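Subject: Re: [shelf-list] Pumik shoe rack, which tubes go first?
From: Lev Nazarenko
Date: August 2024

Hello all,

Thank you for the answers to my question, and sorry that I reply slowly. I have read everything twice with the dictionary, so I hope I understood all of it.

Darnlow wrote:

> Lev, I have the same kind of rack from Pumik, the white plastic one
> with square bases and tubes for the corners. I put mine up in the
> hallway and it leaned after one month. My mistake was that I pushed
> each tube in only until it felt tight, and then I built the next
> level on top. By the third level the error was big enough to see.
> Do you put all four tubes in the bottom square before anything else,
> or do you go level by level on one side? And did you use the rubber
> mallet? The leaflet shows a mallet but mine had none in the box.
> Also, what did you pay? I think I paid too much in Belport.

I answer in the order of your questions.

First, the tubes. I now put all four into the bottom square before I touch the second one. I start with one corner, push the tube straight down and turn it a little to the left and right while I push. Then I do the opposite corner, and after that the two that are left. When I went round in a circle, the last one was always difficult to get in, and I had to bend the first one to help it. With the opposite corners this did not happen to me.

Second, the mallet. No, there was none in my box also. I put a folded towel on top of the tube and press with the palm of my hand. Please do not use a normal hammer. I tried it on one tube and the end has now a white mark and a small crack – it still holds, but I have put this one at the back near the wall.

Third, the price. I paid 780 for the rack with three levels, and delivery was 334 more, which I find a lot for such a light box. The shop of Lysenko near the station in Belport had a taller one for 2,000, and a wooden one for 3,000. The wooden one was very nice, but it was too deep for our corridor and the door would not open fully.

One more thing which I did not see in the leaflet. It is better to work on a cloth. The plastic takes scratches easily from a bare table, and on a smooth surface the square slides away when you push. I use a black cloth, and the white parts are also easy to see on it. I lay the remaining tubes side by side where I can reach them, so I do not look for them with one hand while the other hand holds the base.

This is how it looks at the stage with one post in and the others waiting:
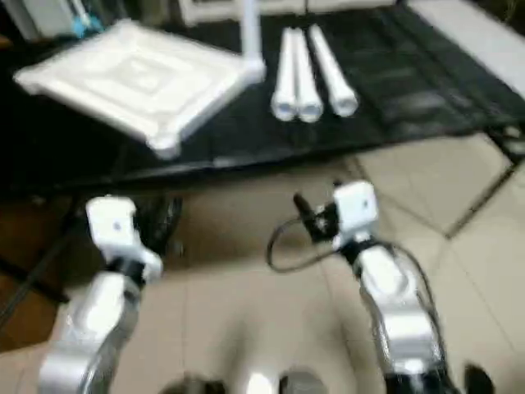
White square base with the first post standing, three tubes on the black cloth.

Before I put the second level on, I look at the posts from the side, with my eyes low, and compare them with the edge of the door. If one is leaning, I take it out and put it in again. It is a little work at this moment, and much more work when there are already shoes on the rack.

About the leaning of yours, Darnlow: is your floor flat? In our old flat the floor went down towards the window, and every shelf was leaning there, also the expensive ones. I put a piece of folded cardboard under two corners. It was not beautiful but it was behind the boots.

I have still one question for the list. Does anybody know if Pumik sells the tubes separately? I would like to replace the cracked one, and maybe make the top level higher for winter boots. The leaflet gives only an address and no telephone.

With kind regards,
Lev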